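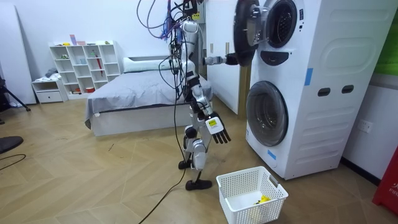 The Case Against the Stacked Laundry Unit in a Bedroom

Stacked laundry units are sold on floor area. One machine's footprint, two drums, and the rest of the room stays free for a bed. I have lived with the arrangement in two apartments, and I think the floor area argument measures the wrong thing.

The footprint of an appliance is the rectangle it stands on. The working area is that rectangle plus the space needed to open the doors, stand in front of them, and put a basket down. On a side-by-side pair the doors open at the same height and one basket position serves both. On a stack, the upper door swings at chest or shoulder height, straight into the space a person needs to occupy. With a low bed on the other side of the aisle, the door, the person and the basket all compete for the same strip of floor.

Kudgate, which fitted out my current building, lists the laundry area on its floor plan as a plain square. No door swing is drawn. Architects have drawn door swings for rooms for as long as there have been plans, and I see no reason an appliance with a thick round door should be exempt. A quarter circle on the drawing would have shown me the problem before I signed the lease.

The second issue is the hinge side. An upper door hinged on the left suits someone who stands to the right of it. If the bed and the walkway are both to the left, the open door sits between the user and the drum, and every load goes around it. Some manufacturers offer a reversible hinge. Hisurico does on its separate dryers and leaves it off the stacked models, where it would do the most good.

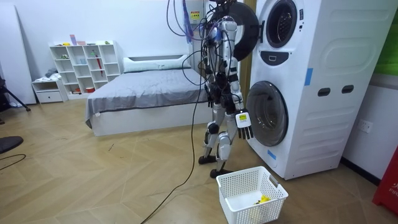
Then there is the basket. A plastic basket with perforated sides is the right type for this job, being light and easy to see into, but it has to go somewhere, and in a small room that means the floor directly in front of the lower door. Open the lower door and the basket has to move. Move it and it is in the aisle. The usual outcome is one small item left at the bottom of the basket through several loads, because reaching down for it means stepping back into space that is already taken.

A wall shelf at waist height would fix most of this. The Nulell folding shelf I installed holds a full basket and drops flat when it is not in use - installation took 11 screws and one afternoon. It should be part of the original fit-out. Tenants should not be drilling walls to make a fixed appliance usable.

I accept the counterargument that a stack in the bedroom beats a shared laundry room 4 floors down. It does. For a household running two loads a week, the inconvenience is minor. My objection is to the way the choice is presented, as though the second drum arrived at no cost in space.

Naidu, the other developer in my area, puts its stacks in the hallway behind a folding door. The hallway is wider as a result and the bedroom is smaller. I would take that trade. A smaller bedroom with a clear aisle is easier to use than a larger one where the aisle disappears whenever there is washing to do.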